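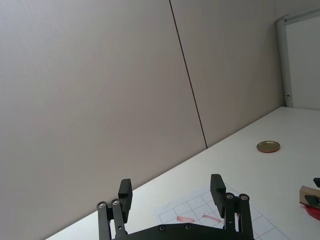 Debashish Fakir 看完上一版预算表后回了一条:整机的价钱大家都会问,指垫、线缆、桌面这些谁来报?他建议把零碎的东西先列出来,再去谈机械臂,要不然到了年中还得补一次申请。这一版就按他的意见改了顺序。

首页 图集 设备 采购记录 联系

双臂工位添置计划·图集

本页配合 Prandmont 工作室的设备添置计划一起看。计划从 January 开始做,目标是在现有双臂工位之外再配一个同样规格的工位,两边能互换夹爪和相机支架。图片都是桌面作业时拍的,图下各有一句说明,其余文字是预算里需要交代的事项。报价表不在本页公开,需要的同事请向采购邮箱索取。

页首图:腕部相机视角,夹爪张开,桌上放着方格纸和一只金色的罐盖。

一、夹爪和指垫

平行夹爪是用得最勤的部件,也是预算里最容易漏项的地方。夹爪本体按台报价,指垫却要单独订,Awwad 的报价是每套 784 元,含左右两片和固定螺钉。指垫属于耗材,抓金属件磨得快,抓木块和纸盒慢一些。上一轮我们把指垫算在夹爪里,结果换第二套时没有科目可走,临时从办公用品里出的,财务退了一次单。这次单列一行,写明“易耗件”,按季度领用。

另外有两点要在询价时问清楚:

指垫能不能只换一侧。我们这边往往是一侧先坏,成套换不划算。Awwad 口头答复可以拆开卖,但单价要重新报,目前还没有收到书面文件。

连杆上的螺钉是否为通用规格。如果是专用件,应当和指垫一起备货,不要等掉了再找。

夹爪本体暂定与现有型号一致。有人提过换行程更大的型号,理由是以后可能要拿罐子一类的东西。眼下的任务里用到的多是小件、扁件,换大行程意味着支架和标定文件都要重做,这笔工时没有列在计划内。等第二个工位装好、跑过一段时间再谈。

二、腕部相机和支架

相机本身不贵,贵在支架和装调。现有支架由 Skulby 加工,图纸归我们,再做一批不用付开模费。要注意的是,支架一旦改了角度,两个工位的画面就对不上,以前录下来的数据也不好混用。所以新工位的支架必须照旧图纸做,不接受“顺便优化一下”的方案。

相机要多买一台备用。去年的做法是坏了再买,等货期间整个工位停着,人也闲着。备用相机的钱和停工的损失放在一起比过,结论很清楚,这一项不再讨论。

支架到货后由我们自己装,Skulby 只负责加工。验收看三条:孔位能对上,板面不翘,装好以后相机外壳不会碰到夹爪。第三条以前没写进合同,为此和对方来回寄过一次样件,运费各出一半。

三、线缆

线缆是第二个常被忘掉的项目。腕部出来的线要跟着手臂一起弯,用普通线材撑不了多久。Barkano 的柔性线缆套件报价 1,024 元,含两端接头,不含走线夹。走线夹可以另外买,也可以继续用扎带,现场两种都有人用,意见不统一。预算里按走线夹计,实际用什么由装机的人决定。

交货期 Barkano 给的是将近 28 天,从收到订金起算。这个时间比机械臂短,但比支架长,订单要先下。如果和机械臂同一批走合同,对方会并单发货,线缆就会被拖到最后一起来。请采购把两份合同分开签。

接头的方向在下单时要注明。上一批来的是直头,装上以后线从侧面伸出来,绕回去的那一圈要占地方,手臂压低时容易蹭到桌面。改弯头要不要加价,还在等对方回复。

四、桌面和耗材

桌子选白色哑光面,与现有工位一致。颜色这一条写得很细,是考虑到相机曝光:两张桌子颜色不同,同一套参数就不能通用。Skulby 也做桌子,但他们的样板偏黄,没有选。目前在比另外两家的样板,定下来以后补在这里。

桌面尺寸维持不变。曾经讨论过加长,好让两只手臂的活动范围再拉开一点,量过房间以后放弃了,加长以后门口那一侧走人不方便,推车也转不过来。

方格纸按包买,一包 100 张。纸会被夹皱,也会被笔画花,用过的不回收。不同批次的格线深浅有差别,开新包之前先和旧包比一下,差得多就退。这笔钱很小,但每次都有人自己垫付再来报销,手续比纸还贵,所以也放进计划里统一买。

桌上用的小物件(罐盖、木块、圆片之类)不列预算,从现有的箱子里分。两个工位共用一份清单,谁拿走谁登记。缺了什么,先问隔壁桌,再写申请。

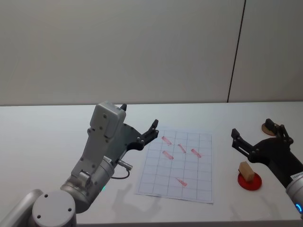
双臂工位桌面:两只夹爪张开,中间是方格纸,右侧红色圆片上搁着一块木块。

五、机械臂

放在最后写,是因为这一项反而最简单。型号不换,供应商不换,只需确认三件事。

保修从哪天算起。Barkano 的标准条款从发货日开始算,我们要求从通电验收日开始。上次谈下来了,这次请沿用同一份附件,不要用对方新发来的模板,新模板里这一条又改回去了。

控制柜放在哪里。现有工位的控制柜在桌子下面,散热不太理想,夏天要开着柜门。新工位打算放到侧面的架子上,架子由 Skulby 报价,算在家具科目里。线的长度要跟着改,量好以后再定前面那一项的线缆规格。

两只手臂是否同时到货。分批到货的话,安装要叫两次人,安装费按次收。合同里写“同批交付”,晚到一只就按整单延期处理。

二手设备也看过。Debashish Fakir 找到一台价格合适的,但控制器版本和我们的不同,程序要另外维护一份。单臂做展示还可以,拿来配对就不合算了,这条路先搁着。

六、安装和停工安排

新工位装机期间,旧工位尽量不停。两边共用一路气源和一个工具柜,接管那天上午要停半天,请把需要连续录制的任务排到下午。电源是独立的,已经请物业看过,不需要扩容。

装好以后先跑空载,再用指垫抓木块,最后才放薄的东西。薄件对桌面高度很敏感,桌脚没调平之前不要急着试,上次就为这个换过一副指垫。

培训由现有工位的人带,不另外请厂家。厂家培训的报价单独放在备选项里,如果有新同事加入再启用。

七、还没定的几件事

桌面样板待选。

弯头是否加价,待 Barkano 回复。

指垫单侧价格,待 Awwad 书面确认。

备用夹爪要不要买整台。赞成的人认为和备用相机是一个道理,反对的人认为夹爪坏得少,买来多半放在柜子里。预算表里先留了一行,金额空着,下次开会前请各工位把去年的维修记录交上来,按记录决定。

对以上内容有补充的,请直接在预算表相应的行里批注,不要另发文件。图集会随安装进度更新,新图加在第二张之后。

分类:设备与采购 标签:双臂工位 夹爪 预算 耗材

联系采购组|关于本站|© Prandmont 版权所有|返回顶部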